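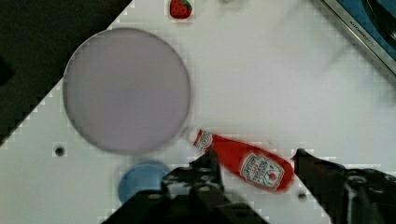
흰 상판 위의 둥근 접시와 빨간 딸기 모형

홈 | 유골함 | 봉안 용품 | 위패·명패 | 각인 안내 | 주문 조회 | 문의

Wellano 도자 유골함 Kakmont 무광 백색

Kakmont는 봉안당 안치와 가정 보관에 모두 쓸 수 있는 이중 뚜껑 방식의 도자 유골함입니다. 몸체와 겉뚜껑은 같은 흙으로 구웠고, 속뚜껑에는 실리콘 패킹이 끼워져 있습니다. 겉면은 유약을 얇게 입힌 무광이라 손자국이 잘 남지 않습니다. 문양은 없으며, 각인을 신청하지 않으면 민무늬 상태로 출고됩니다.

규격

내부 용량: 3,338ml
바깥지름: 18cm (몸체의 가장 넓은 부분)
무게: 대략 1,875g (겉뚜껑과 속뚜껑 포함)
재질: 도자, 실리콘 패킹
색상: 무광 백색, 무광 회색
구성품: 유골함 본체, 속뚜껑, 겉뚜껑, 한지 속주머니, 면 보자기, 사용 설명서

용량은 속뚜껑을 닫은 상태에서 실제로 담을 수 있는 양입니다. 성인 한 분의 분골을 담는 용도로 만들었습니다. 체격이 크셨던 분이거나 화장 시설에서 분골을 굵게 해 주는 경우에는 한 치수 큰 Plesteler를 권합니다. 두 제품은 뚜껑이 서로 맞지 않으므로 따로 구입한 뚜껑을 바꿔 끼우실 수 없습니다.

봉안당에 모실 경우

안치단의 안쪽 폭과 높이는 시설마다 다르고, 같은 시설이라도 단의 위치에 따라 차이가 있습니다. 주문 전에 계약하신 안치단의 안쪽 치수를 확인해 주십시오. 문틀이 안으로 들어와 있는 단은 안쪽보다 입구가 더 좁습니다. 입구 폭도 함께 재셔야 합니다. 일부 시설은 지정 유골함만 받습니다. 이 부분은 저희가 대신 확인해 드릴 수 없으니 해당 시설 사무실에 문의하시기 바랍니다.

사진이나 작은 유품을 같이 두실 계획이라면 유골함을 단 뒤쪽에 붙여 놓는 배치가 무난합니다. 받침대는 별매이며, Moradi 원형 받침과 사각 받침 두 가지가 맞습니다. 받침을 쓰면 전체 높이가 올라갑니다.

밀봉 방법

속주머니에 분골을 모신 뒤 입구를 접어 넣고 속뚜껑을 수직으로 눌러 닫습니다. 패킹이 한쪽으로 밀리면 뚜껑이 기울어 보입니다. 그럴 때는 다시 열어 패킹을 홈에 고르게 맞춘 다음 닫아 주십시오. 겉뚜껑은 올려놓는 방식이며 돌려서 잠그지 않습니다. 접착 밀봉을 원하시면 화장 시설이나 봉안당의 안내에 따라 진행하시면 됩니다. 접착제로 봉한 뒤에는 패킹 교체가 되지 않습니다.

진공 처리는 이 제품에 적용되지 않습니다. 진공 밸브가 필요한 분은 봉안 용품 메뉴의 진공형 제품을 보시기 바랍니다.

각인

앞면에 성함, 생년월일, 별세일을 세로로 새깁니다. 한글, 한자, 로마자를 쓸 수 있습니다. 세례명이나 법명은 성함 오른쪽에 작은 글씨로 들어갑니다. 주문서에 적어 주신 내용을 그대로 옮기므로 한자는 꼭 가족관계등록부와 대조해 주십시오. 음력 날짜는 앞에 '음'자를 붙입니다.

시안은 문자로 보내 드리며, 확인 답장을 주셔야 작업에 들어갑니다. 상주가 여러 분이면 답장하실 한 분을 정해 주문서에 적어 주십시오. 각인이 시작된 뒤에는 문구를 바꿀 수 없습니다.

출고와 배송

각인이 없는 제품은 평일 낮 12시 전에 입금이 확인되면 당일 출고합니다. 각인 제품은 시안 확인 다음 영업일에 나갑니다. 금요일 오후에 시안을 확인하시면 다음 주 초에 출고되므로 발인이 주말인 경우에는 민무늬 제품을 먼저 받으시고 명패를 따로 붙이는 방법을 고려해 주십시오. 장례식장으로 직접 받으실 때는 빈소 호실과 고인 성함, 받으실 분 연락처를 모두 적어 주셔야 합니다.

도자 제품이므로 받으신 즉시 상자를 열어 확인해 주십시오. 운송 중 파손은 사진을 보내 주시면 새 제품으로 교환해 드립니다. 유약이 고인 자리의 작은 점이나 미세한 색 차이는 교환 사유에 들어가지 않습니다. 각인 제품과 이미 사용한 제품은 반품이 되지 않습니다.

관리

마른 면 수건으로 닦으시면 됩니다. 물걸레를 쓰셨다면 바로 물기를 닦아 주십시오. 가정에 모실 때는 직사광선이 드는 창가, 욕실 옆, 가습기 가까운 곳을 피합니다. 온도 차가 큰 장소에 두면 안쪽에 습기가 찰 수 있습니다. 패킹은 별도로 판매하며 색상과 관계없이 같은 부품입니다.

구매 후기 및 문의

솔잎길
아버지 모실 때 회색으로 했습니다. 화면보다 조금 밝은 회색입니다. 어머니는 오히려 그게 낫다고 하셨어요. 보자기가 생각보다 커서 묶기 편했습니다.

Gholamreza Rahimi
로마자와 한글을 같이 새길 수 있는지 전화로 물었는데 두 줄로 가능하다고 했습니다. 시안을 두 번 고쳤고 글자 간격도 맞춰 주었습니다. 금액은 그대로였습니다.

hj_mom
봉안당 단이 좁아서 걱정했는데 입구를 재 보고 주문하니 들어갔습니다. 원형 받침은 못 썼어요. 받침까지 사실 분은 높이도 재 보세요.

느티나무
8월에 이장하면서 두 개 주문했습니다. 하나는 뚜껑 가장자리에 이가 나가 있어서 사진 보내고 교환받았습니다. 교환품은 이상 없습니다. 포장 완충재를 좀 더 넣어 주시면 좋겠습니다.

미영
패킹만 따로 사려는데 Plesteler 것과 같은 건가요?

└ 판매자 답변
두 제품의 패킹은 지름이 다릅니다. 주문하실 때 Kakmont용으로 선택해 주십시오.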